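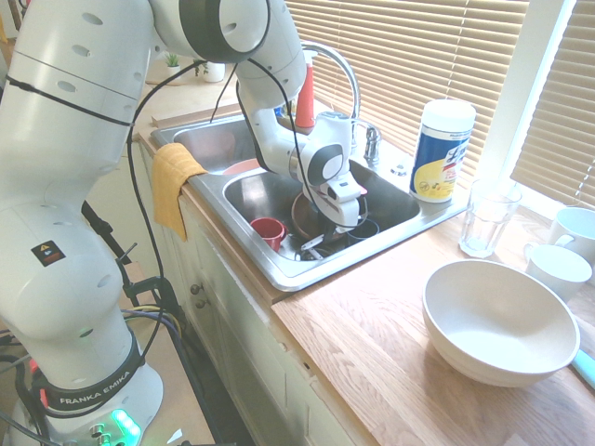

Progress report no. 3, project Wetorel
To: Ludivine Chevalier, program office, Noh Foundation
Monday, October 10, 2022

In this period we worked mainly on the second task of the project, picking up dishes that lie on top of each other in a sink. We have now recorded 1083 demonstrations with the Franka arm. The plan asked for 700 at this point, so we are ahead on data. We are a little behind on evaluation.

The main result concerns the training method, which we call Justa. In the first version the policy predicted one arm movement at a time, and it often hesitated just before closing the fingers. Now it predicts a short sequence of 20 movements and corrects it with every new camera image. With this change the success rate on cups and bowls went from 48 to 71 percent. The test dishes were the same in both cases, but the starting positions were drawn again, so the comparison is not perfect. We will repeat it with fixed positions.

Clear glasses remain difficult. The depth sensor gives poor values on them and the gripper closes too high. Metal tongs are a smaller problem – the arm finds them well, but it drags other objects along when it lifts.

The Flirnix software for labeling was delivered five weeks late. Two students labeled by hand in the meantime, and their hours are charged to the personnel line. We also spent 2750 euros on replacement fingers and cables, within the equipment budget.

Until December we will finish the evaluation on glasses and start the third task, placing the dishes in a rack. We would like to move the unused travel money to student hours and ask for your agreement on this point.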